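Front loader: fabric keeps gathering at one side of the drum and the spin is abandoned
Home Help Exchange > Laundry and appliances > Washing machines 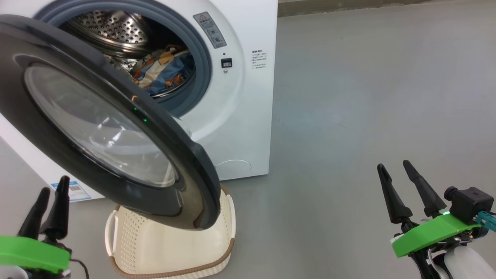
Posted by Drernau_flat on 2020-11-12

My machine is a white front loader that came with the flat, and it will not reliably spin a single large item. The item in question is a cotton throw with a removable cover, and I wash the two together. The wash and rinses run as expected. At the final spin the drum turns slowly, reverses, turns slowly again, tries to pick up speed and gives up. The display then counts down to the end as though nothing were wrong. The bundle of patterned fabric at the lower right of the drum is typical of how a load sits in there, crumpled up on itself with plenty of bare steel around it. With smaller items (shirts, tea towels, socks) I have no trouble and the spin reaches full speed.

What I have checked so far:

The filter behind the flap at the bottom. I removed a hair grip and some grey fluff. No change.

The drain hose. It is not kinked and the sink trap it goes into runs freely.

The floor. It is smooth and hard, and a spirit level laid across the top of the machine front to back shows the bubble central. Side to side it is a little off, with the right-hand side low.

The transit bolts. There are plastic caps in the holes at the back, so I assume the bolts were taken out when it was installed.

The programme is cotton at 40 degrees. I have tried it with the spin at the highest setting and at the next one down, with the same result both times.

I have no manual. The warning label beside the opening is in Chinese, which I do not read, and the landlord's folder contains only the booklet for the cooker. I would like to know whether this is a fault, or whether I am loading it wrongly. I would also like to know whether it is safe to keep restarting the spin, as I have been doing this up to three times per wash.

One further point, which may or may not be related. After these failed spins there is a fold of water left in the rubber seal at the bottom of the door opening. I wipe it out with a cloth. Should that be happening?

Posted by Sárközi

This is the out-of-balance protection and it is very probably not a fault.

Before a front loader goes to full spin it turns the drum at a moderate speed, enough to hold the washing against the wall, and measures how evenly the weight is spread. If the weight is uneven it slows down, lets the load drop, tumbles it and tries again. After a set number of attempts it either spins at a reduced speed or skips the spin. Many machines do not report this as an error, and the countdown carries on as you describe.

A single large item is the worst case. A full drum of shirts spreads itself round the wall. One throw holds its water in one lump, and there is nothing on the opposite side to set against it. The cover makes matters worse if it is left open, since the throw or a corner of it tends to work its way inside and form a ball. Reducing the spin setting does not help, as the balance check comes before the chosen speed is reached.

Things to do, in the order I would do them:

1. Close the cover before washing. Buttons, zip or ties, whatever it has. Turn it inside out first if the fastening is metal.

2. Do not wash the throw by itself. Put two bath towels in with it, of similar colour and similar absorbency. The towels must be able to hold a fair weight of water. Synthetic items are of little use for this purpose.

3. Load the throw loosely. Feed it in from one end and let it fall in folds round the drum. Do not roll it, and do not push it in as a parcel. Put one towel in first, then the throw, then the other towel.

4. Leave a hand's width between the top of the washing and the top of the drum. If you cannot, the item is too big for the machine and should go to a launderette.

5. If the spin fails, let the programme end, wait for the door lock to release, take everything out, shake it apart and reload it. Then choose rinse and spin, or spin only. Restarting the spin without touching the load generally gives the same lump again.

As to safety, the machine is protecting itself and an occasional retry does no harm. Three retries on an unmoved load is a waste of electricity.

Correct the level as well. Side to side matters as much as front to back. Switch off, have a second person tip the machine back slightly, and wind out the front right foot until the bubble is central. Most feet have a lock nut, which has to be slackened first and then tightened up against the cabinet afterwards. Then press down on each top corner in turn. If it rocks on the diagonal, one foot is carrying no load and needs a further part turn. Recheck after a few washes.

Water in the seal: a small amount is normal on most front loaders. The lowest fold generally has small drain holes in it. Clear them with a cotton bud. After a skipped spin there will be more water there, because the washing is still holding it and drips forward when you pull it out.

Posted by ironing_pile

just use less washing powder, mine did this and that fixed it

Posted by Drernau_flat

Thank you. I use a liquid, and not very much of it. I will try the towels and the foot and report back.

Posted by Cindville Wash & Press

I agree with most of what Sárközi says and would add some points from the commercial side. We run a small launderette and take in throws, bath mats, curtains and the like.

Weigh the throw dry on the bathroom scales. Stand on the scales holding it, stand on them without it, and subtract. Then find the rated capacity of your machine. It is normally given on the rating plate, which is a sticker or metal plate inside the door opening, on the back, or behind the filter flap. Figures and units are usually printed in a form you can read whatever language the rest is in. The capacity is for dry cotton on the main cotton programme. For bulky single items we work to half of it, and for anything padded to less than that.

The amount of detergent is worth a look even if it is not the cause. Too much foam will cause some machines to extend the rinse or hold back the spin, so the poster above is not entirely wrong. The symptom is different, though. With foam you can see suds on the glass during the last rinse, and the delay happens on every sort of load. You say small items spin properly, so I would not spend time on it.

Check the drum itself while the machine is empty. Switch off at the wall, open the door, hold the inner lip of the drum at the top and lift. There should be no vertical play between the drum and the outer tub. The whole assembly will move on its springs, and that is correct. If the drum moves and the tub does not, the bearings are worn. Next, press the drum down firmly and let go. It should come back up and settle at once. If it bounces several times, the dampers are weak, and weak dampers will make the balance check fail on loads that used to pass. Neither repair is a good job for a tenant. Report it to the landlord in writing.

Also turn the drum slowly by hand and listen. A regular knock once per turn can be a loose lifter (the raised fins inside) or an object trapped between drum and tub. Coins and bra wires are the usual finds.

On unloading: a throw that has missed its spin is very heavy. Stand the basket right in front of the opening, with the door pushed back as far as the hinge allows, and draw the fabric out by one edge so that it folds down into the basket. Do not let it hang over the bottom of the door seal while you pull. The seal is the part most often torn in this way, and a new one costs far more in labour than in rubber. Do not rest the basket or your weight on the open door either. The hinge bends, and after that the catch does not line up.

If you have to hang the throw without a proper spin, fold it over a bath rail and press the water out from the top downwards. Do not wring it. Cotton that is wrung when it is soaked will lose its shape along the hem.

Posted by Drernau_flat

Results so far.

The front right foot was not touching the floor properly. I wound it out and tightened the nut. The bubble is now central in both directions and the machine no longer rocks on the diagonal, which I had not noticed it doing until I pressed on the corners.

Drum: no vertical play. It settles immediately when pressed down. No knock when turned by hand.

First wash, throw and closed cover, no towels: the spin was skipped as before. The throw had gone into one lump.

Second wash, same items with two bath towels, loaded in the order given: the machine made two slow attempts and then spun fully. The towels and the throw were spread round the drum when I opened it and there was very little water in the seal.

The drain holes in the seal were blocked with fluff. They are clear now.

I have not yet found the rating plate. It is not inside the door opening. I would have to pull the machine out to look at the back, and the hose is short, so that will wait.

Posted by Sárközi

Good. Two attempts before a full spin is within normal behaviour for a load of that kind. If it goes back to skipping with the towels in, check the foot again before anything else. Lock nuts work loose if they were only finger tight.

For the rating plate, try behind the filter flap first. You have had that open already, so it may be on the inner face of the flap itself.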